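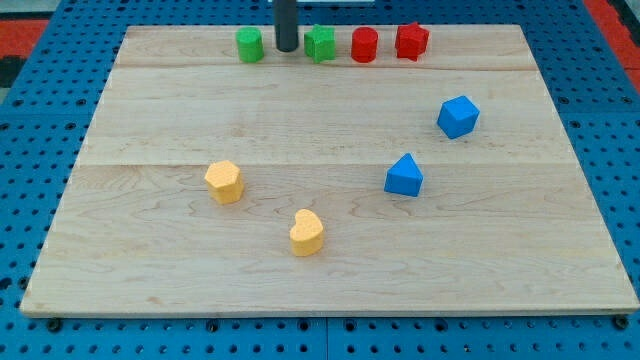

Figure 1. Shape blocks on the maple board, bolted pegboard table.

Kundon Block Set: Data Card

Maintainer: Tsegereda Kumsa, Drirkberg shared workshop
Release: 5 Aug 2021

Summary
Kundon contains 667 recorded pushing episodes made with a home-built arm in the Drirkberg workshop. Blocks are red, green, blue and yellow.

Splits
Training: 667 episodes, less the 60 held out for testing.

Known limits
Lighting was not controlled. Episodes recorded in June use an earlier controller and are marked "mak" in the index.

Use
Noncommercial use is permitted with credit to the maintainer.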